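Acta de la junta ordinaria de la Asociación de Vecinos de Kuvthorpe
16 de junio de 2022, salón de la calle Pivbridge

Asistentes: Huguette Lebrun (preside), Terence Rowbotham, Angeliki Kourkoulas, Demyd Zinchenko (toma el acta). Excusa su ausencia Aatos Ojala, que la excusó también en las tres anteriores con el mismo mensaje.

1. Lectura del acta anterior
Se aprueba tras corregir la palabra «bochorno», que debía decir «borrador». El señor Rowbotham pide que conste que prefería la primera versión.

2. Cuentas
Entraron 2.633 euros entre cuotas y rifa y salieron 2.361. La señora Kourkoulas pregunta por los 625 presupuestados para la megafonía. Se le responde que la megafonía se compró y que suena. Ella matiza que sonar, suena. Se acuerda pedir a Ciltum que venga a revisar los altavoces antes de la fiesta, a ser posible un día en que haya alguien para abrirles.

3. Cena de julio
Se mantiene la cena en la plaza. La discusión sobre el gazpacho ocupa cuarenta minutos y se resume así: el señor Rowbotham lo quiere con pepino, el resto no, y habrá gazpacho sin pepino y un platito aparte para quien insista. Cada mesa traerá sus cubiertos. Para las ensaladas se piden boles grandes y redondos, y la presidenta recuerda que los del año pasado volvieron a casas que no eran las suyas. Quien preste uno escribirá su apellido en la base con rotulador.
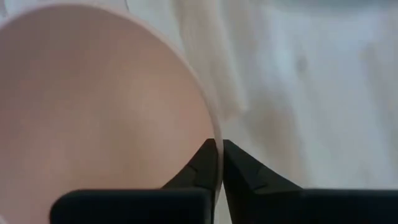
4. Ruidos en la escalera del número 3
Comparece por escrito el vecino del segundo, que ensaya la trompa. Alega que ensaya bajito. Se lee la carta en voz alta, se debate si una trompa puede tocarse bajito y se aplaza el asunto por falta de trompa.

5. Ruegos y preguntas
La señora Kourkoulas ruega que las juntas empiecen a su hora. El señor Rowbotham, que llegó a las ocho y veinte, se suma al ruego. El señor Zinchenko pregunta si puede dejar de tomar el acta; se le agradece su labor y se le renueva en el cargo.

Se levanta la sesión a las diez y cinco. La próxima se convocará con el cartel del portal, en cuanto aparezca la llave de la vitrina.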